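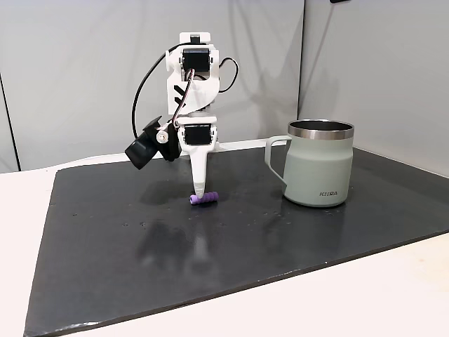 Do we buy a second arm this year or put the money into parts for the one we have? Parts first, and a second arm only if the spares order leaves enough for a proper power supply and mounting hardware.

November, 7:40 a.m.
Posted by the bench log author

Read both quotes again before anyone else was in. Buduvar wants 2,498 for a complete arm, assembled and calibrated, with one set of fingers. Losach sells the same class of arm as a kit for less, but the kit leaves out servos, and their servo price is only good with an order of 100 pieces. We would never use that many. Split across smaller orders the two totals come close enough that assembly hours decide it, and I don't have assembly hours before the end of the year.

Shipping from Buduvar is 13 working days. Losach gives no figure. I wrote back asking for one in writing.

11:15 a.m.

Went through the wear list. Servos are the cost that matters. Printed parts I can make overnight for the price of filament, so brackets and links stay off the purchase request entirely, apart from the filament itself. What goes on it:

Servos, same model as fitted now, 8 pieces. That covers one full rebuild and leaves a couple in the drawer.
Servo cable, pre-crimped, two lengths. The short ones pull at full reach.
Cable ties, small, black.
Finger tips, soft, one bag to try.
Fasteners, assorted. The small screws strip if they are removed more than a few times.

The dark mat stays. I priced a matte replacement from Dellham because of the glare, and the sheet is cheap but the cutting charge is nearly as much again. A diffuser over the lamp would cost less. Held over to next quarter.

Test objects need no budget line. The green mug and the purple foam piece between them give a large rigid shape and a small soft one, and both are easy to replace. I would like a third object with a flat side, but that can come from the kitchen shelf.

2:30 p.m.

Worked on reach and layout, with the floor plan for two arms in mind. The bench takes a second base if the white platform is extended. Mounting them on facing sides means the links pass over the same area, and that needs software I would have to write or pay for. Mounting them side by side avoids it but halves the useful overlap. For budgeting I assumed side by side. Platform extension is one sheet and an afternoon.

Power is the part I had underestimated. The present supply is sized for one arm with little margin. Two arms stalling at once would exceed it. Added a larger supply and a separate fused line for each arm. It raises the second-arm figure by more than the platform does.

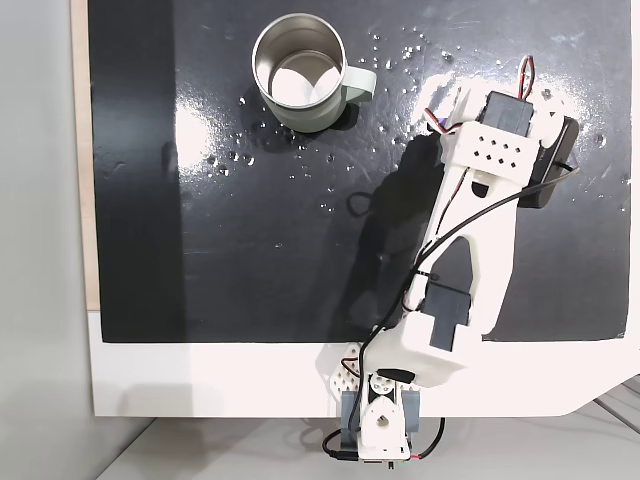
Budget lines as they stand

Line 1, spares: servos, cable, ties, tips, fasteners. Request now.
Line 2, power: larger supply, two fused lines. Request now, useful with one arm or two.
Line 3, second arm: Buduvar quote, hold until the new year.
Line 4, platform extension: hold with line 3.
Line 5, lighting diffuser: pay from the small tools account.

Berchtold offers a service plan, yearly, covering arms from other makers. I read the terms twice. Printed parts are excluded, and so are servos "subject to normal duty," so I can't tell what is left to cover. Not requesting it.

4:50 p.m.

Sent lines 1 and 2. The form wants an expected service life for each item. I put two years for the supply and left the servos at "consumable," as we have no run-hour record to base a number on. An hour counter in the control script would fix that before the next request. Put it on my own list.

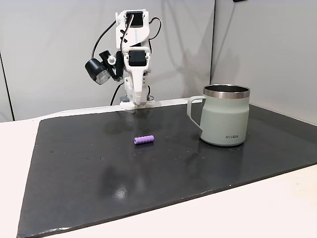
Purchasing wrote back before five to ask whether the servos could be bought through Losach after all, given that they are already an approved supplier and Buduvar would need a new vendor form. It is a fair question. Losach will sell single servos at list price, and for eight of them the difference is small, about the cost of the vendor form in staff time. I replied that I would accept either, provided the part number matches exactly and the output spline is the same.

They also asked for the second-arm request to come with a comparison table. I'll build it once Losach sends a delivery time.

Filament stock checked on the way out: two white spools, one opened. Added one to line 1.

Contact | Copyright, all rights reserved | Back to top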